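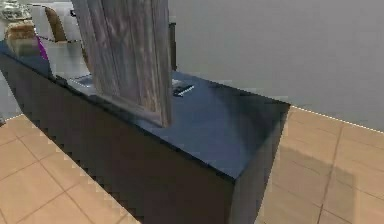 Gatchalian: we get the same fault on our build. Arm homes fine, then the planner throws a collision stop before the first reach. Only since the Pendura update.

Ticket 227 — Fillow sim, kitchen level
Opened 2 January 2018
Status: open, workaround in place

Fault: protective stop on counter pick. Planner reports contact, viewer shows none. Restarted the sim, same. Cleared the cache, same. Went back to the old gripper model, same again, so not the gripper.

Tried next: turned on contact logging. Contact is against the collision hull of a prop, not the mesh you see. Hull is miles bigger than the prop. Anything tall or lumpy on the worktop seems to do it.

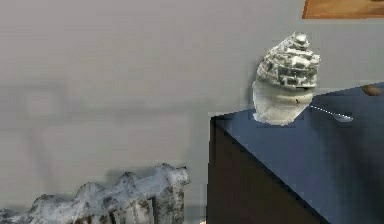
Fig. 2. White prop at the corner of the worktop, spoon beside it.

Rebuilt the hulls by hand for the worktop props. Ran the pick 100 times overnight, 6 stops. Better but not fixed. All 6 logged during the retreat move, none on the approach. Havent worked out why — retreat speed is higher, could be that.

Also checked the floor level props. Bag hull looked ok in the log, left it alone. Altstead want the floor pick working too so it'll need its own run.

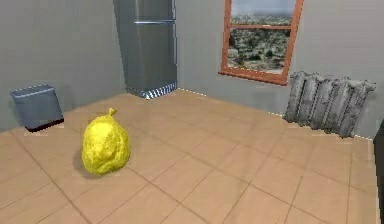

Can we just switch the protective stop off for the demo?
Please don't. The same config gets copied to the real arm and the stop would be off there aswell. Use the slow retreat profile instead, it's in the shared folder.

Workaround for now: slow retreat, hand built hulls, restart the planner after every level load.

To do: 2 props still on auto hulls. Send contact log to Pendura. Rerun the 100 with slow retreat and post the stops on this ticket.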